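Week two of collecting grasp examples for the Rangel model. I was told there would be robots. There is me, squeezing a handheld gripper over a table. 1/
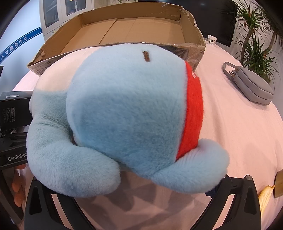 Blue plush, red scarf-like band, two black fingers. My coworker for the foreseeable future.

The target is 3000 demos by the end of October. We have 1670. Lucimara Coutinho keeps the spreadsheet and has started typing the total in a larger font. 2/

The job: pick the thing up, put it somewhere, let go, start over. The camera on the gripper sees what the gripper sees. Later a model watches all of it and, in theory, learns what hands have known since they were babies. 3/

Plush is the hard category. A box has sides. A plush toy has opinions. You close on what you took for a body and come up with a limb and some fuzz. 4/

Hae-won Koo wrote the protocol. It says to "vary the approach naturally." After 15 in a row I have one natural approach left and I'm using it on everything, including my lunch. 5/

We keep the fumbles if you recover from them. Drop it, pick it up again, carry on: good episode. Drop it, sigh, put the gripper down and go get coffee: bad episode. I have contributed to both piles. 6/

Biggest argument so far was about clutter. Anselmo Cavalcanti wanted a clean table for every take. Hae-won asked him whose house he had ever seen with a clean table. The clutter stays. 7/

Then there's speed. My early demos are so careful that the first model we trained on them hovered over a sponge for 42 seconds and timed out. It had learned my personality. 8/

So now I move like a person who wants to go home. Raíssa Araújo reviewed the new batch and says it's the best data I've made. 9/

Someone asked if we could simulate all this instead. The Dultau people tried it with soft toys. They have since bought some soft toys. 10/

Back at it after lunch. Next up on the list is "deformable, small," and Lucimara has just walked in with a bag of socks. 11/11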